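Listenley Residents' Help Pages
Housing and Tenancy

Deposit deduction for a mattress protector left in a furnished flat

Posted by Howard Pilkington

I should be grateful for guidance on a deduction proposed by my former letting agent, Flineo. I rented a furnished flat in Listenley under a fixed-term tenancy which ended in March. The inventory prepared when I moved in listed a double bed, a mattress and a mattress protector, all recorded as "good, light use". The check-out report records the mattress as "marked" and the protector as "worn, requires replacement".

The agent has proposed to deduct £321 from my deposit. This is made up of £300 for the mattress and £21 for the protector. I have asked for receipts and have been told that the figure is the cost of a new mattress of similar quality. No age was given for the old one.

I accept that there is a small mark near the foot of the mattress. I do not accept that the whole of it must be replaced at my expense. I should like to know whether the agent is entitled to claim the full price, and what I ought to send in reply. The deposit is held in a protection scheme.

Posted by Branislav Kolář

The general position is that a landlord may recover the loss caused by a tenant, but may not end up with a better item than the one that was let. A mattress that was already in use when the tenancy began cannot be charged for as though it were new. The person deciding a dispute will normally consider the age of the item, its condition at the start, the length of the tenancy, the number of occupants and the useful life that might reasonably be expected of it.

Fair wear and tear must also be allowed for. A protector is bought in order to be worn out in place of the mattress, and some thinning or loss of shape over a tenancy is to be expected. 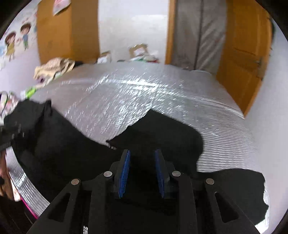

You should therefore write to the agent and request the following: the date on which the mattress was bought, the original receipt if one is held, the dated photographs attached to both inventories, and the basis on which replacement was preferred to cleaning. If a mark can be removed by a professional cleaner, the cost of cleaning is usually the proper measure of the loss. When I managed lettings for a small firm, our contractor charged £40 for a double mattress, although prices will differ between districts.

It would be sensible to make an offer in the same letter. State the sum you are willing to pay, explain how you arrived at it, and ask that the remainder be released without delay. The undisputed part of a deposit need not be held back while the rest is argued over.

If agreement is not reached, either party may refer the matter to the scheme. The decision is made on the documents, and it is for the landlord to show that the deduction is justified. Please check the time limit on the scheme's website, as late requests may be refused.

Posted by Brurnon

Had the same with a sofa. They wanted £79 and dropped it when I asked how old it was. Put everything in writing and do not agree to anything on the telephone.

Posted by Howard Pilkington

I am obliged to you both. I have written to Flineo this afternoon in the terms suggested and have offered £40 towards cleaning, with nothing for the protector. I have also found my signed copy of the first inventory, on which I had noted "faint stain, left side" in the margin beside the bedroom entry. I had forgotten this entirely. A copy has been enclosed with the letter.

Posted by Branislav Kolář

The marginal note will assist you, provided that the agent received the signed copy at the time. If you returned it by email, please keep the message showing when it was sent and include it in your evidence should the matter go to the scheme.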